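Wastebasket

From my household encyclopedia, the W pages. Last revised September 6, 2025.

A wastebasket is a small open container for dry trash, kept indoors and close to where the trash gets made. That's the short version, and if you only came for a definition you can stop there! I've been adding to these pages for years, though, and this one has grown more than most (my apologies to "Washboard," which is still two sentences).

Names

Americans say wastebasket, wastepaper basket, trash can or garbage can, and we use them pretty loosely. I was raised to say wastebasket for the thing in the bedroom and garbage can for the thing in the kitchen, and I still feel a little jolt when somebody swaps them. In Britain it's a bin, or a wastepaper bin if it sits by a desk. My friend Lærke Dalsgaard, who grew up speaking Danish, gave me papirkurv, "paper basket," and the German Papierkorb is put together the same way. Spanish has papelera, built on the word for paper. So a lot of languages agree that paper is the point, even though mine at home is mostly tissues and clothing tags.

The "basket" part is older than most of what we now call baskets. Plenty of early ones really were woven, from willow or cane or whatever was around, and the name stuck when people started making them out of sheet metal, wire and plastic.

History

People threw things away long before they had a special container for it, of course, but for a long time there wasn't much paper to throw. Paper cost money. You wrote in the margins, you turned the sheet and wrote across your own lines, and what was left over went to light the stove or wrap something. Rags got sold. Food scraps went to the pigs.

What changed things was cheap paper. Once mills in the 1800s worked out how to make it from wood pulp, offices filled up with envelopes, circulars, carbon copies and bad first drafts, and all of it had to land somewhere. Desks got a basket of their own. I love looking at old office photographs for this reason (I go straight for the floor, never mind the people).

Plastic came along later and made the whole thing light and easy to wash. The liner bag followed, and I think the liner changed our habits more than the plastic did, because you could suddenly put an apple core in there without thinking hard about it.

Shapes and materials

Round ones with sides that taper toward the bottom are the classic, and the taper is there so they nest when they're shipped. Rectangular ones tuck against the side of a desk and hold more for the floor they take up. Oval ones are for people who couldn't decide, and I own 2 of them.

As for materials, here's what I've lived with. Wicker looks lovely and catches every thread and hair you drop into it, and pencil shavings go right through to the carpet. Wire mesh is sturdy and cheap, and it has the same problem on a smaller scale, so the fine mesh kind with a solid base is the one I'd buy. Painted steel is wonderful until it dents, and it rings like a bell if you kick it at night. Plastic doesn't care about anything. Wood is heavy, and I've never seen the inside of a wooden one stay nice. Leather ones exist too! I have never known anyone who used theirs.

Aníbal Puma wrote to me in May to say I'd left out pressed fiber, the hard brown stuff that schools used to buy, and he's right. They last forever if they stay dry. His has a metal rim that has been hammered back on more than once.

Size

Makers usually give the size in quarts or gallons, sometimes liters, and it's measured to the brim, which is a bit of a fib as no one fills one that evenly. For a bathroom I like something small enough that it has to be emptied often. For a desk, go bigger than you think. Crumpled paper takes up a shocking amount of room compared with the same paper torn in half and laid flat, and I say that as a lifelong crumpler.

Lids

Strictly speaking a wastebasket has no lid, and once you add a pedal or a swinging top you've moved over into my "Trash can" page. I'm fairly relaxed about this. Gunhild Laxdal is not, and she has sent me corrections. Her view is that a swing top is still a wastebasket if it's under a desk. I've put her argument here because I said I would.

Cleaning and care

Empty it, wipe it with dish soap and warm water, and let it dry upside down. For mesh, an old toothbrush gets into the corners where the wall meets the base. Wicker can be vacuumed with the brush attachment and then wiped with a barely damp cloth, and please dry it somewhere airy or it'll go musty on you. A sheet of newspaper in the bottom saves a lot of scrubbing. If you use liners, keep the spare ones underneath the one in use (my mother's trick, and I've never improved on it).

Gum is its own problem. Ice works on metal and plastic, but with mesh I've given up and called it part of the basket.

In games and in speech

Wadding up paper and tossing it across the room must be as old as the office basket itself, and everyone I've asked has house rules. Ours allowed one bounce off the wall. We also say that somebody is "a basket case," which has nothing to do with trash as far as I can find, and computers borrowed the whole object as a little picture for deleted files.

See also: Ashtray, Blotter, Coal scuttle, Dustpan, Trash can, Umbrella stand.
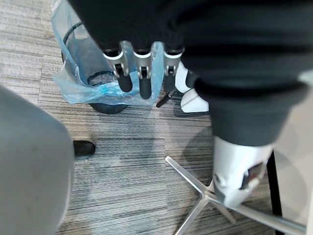

I still want to add a section on the ones built into sewing tables, with a little cloth bag hanging underneath for thread ends. Sille Hjaltadóttir has promised to measure hers for me, and once I have that I'll fit it in after "Shapes and materials."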